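07/11/2022
Notebook, bench 4: hand-held gripper kit, second week of the loan

Started later than I meant to this morning, mostly on account of the cables, which had settled into a fine nest over the weekend and wanted a good half hour of patience before I could get anything out to the table. I'm writing this up while it's fresh so that whoever takes over the evaluation on Wednesday has something better to go on than my sticky notes.

For anyone just joining: this is the Praltora hand-held pair, on loan through Barum, and we have it until we either buy it or send it back. You hold one in each hand, do the job yourself, and the recording goes into the Elinard software for training later on. We're looking at it as a replacement for the old leader arms, which I'm fond of but which take up half the room and eat an afternoon every time they need calibrating.

The good news first, and there is plenty of it! Both units came up on the first try today, left and right assigned the way I expected, and the tracking settled before I'd finished my coffee. Last week I had to restart the left one twice, so either the firmware update from October has finally taken hold or I've gotten better at plugging things in. I'm inclined to credit the update, but I'd like to see a few more clean mornings before I say so to Barum.

I stayed with the cup task, the little clear cup with the square black cap that has the round see-through center. I like it for a review because it asks for some delicacy. Press too hard from above and the cup wants to scoot; come in from the side at a lazy angle and you're nudging the cap before you ever meant to touch it. My habit now is to bring the left pad in over the top and let the right one approach from the side, slowly, elbows tucked in.
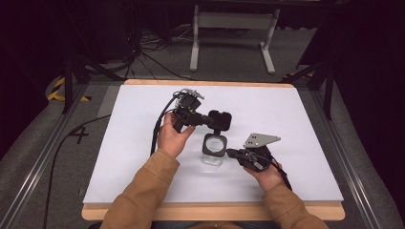
My wrists were the thing I kept noticing as the day wore on. The grips are comfortable enough for a short session, and I'd have no worry about handing them to a new person for twenty minutes, but past the hour I could feel the right one pulling. Some of that is the cable, I think, and some of it is me holding my breath like I'm threading a needle. A lighter lead would help a great deal, and I've put it at the top of my list of requests.

Now the numbers. The goal for the trial is 2000 recordings, which sounded silly when we agreed to it and sounds a little less silly now. We had 840 in the folder when I sat down, and I added nearly 100 before I quit. I haven't looked through today's for bad ones yet, so please don't count them as good until somebody has.

Things still bothering me:

The manual is thin on what to do when one side loses tracking in the middle of a take. I've been throwing the whole take away, but it would be nice to know whether the other hand's data can be saved.

Export to our format works, but the file names come out in an order I can't make sense of. I sorted them by time and moved on.

The quote covers the pair and one seat of the software. We'd need a second seat, and I have asked Barum for that price in writing.

I'm leaning toward yes, if the cable business can be sorted out. Tomorrow I'd like to swap hands and see how clumsy I get. Chargers are in the second drawer, and please leave the cup and cap together when you're done with them.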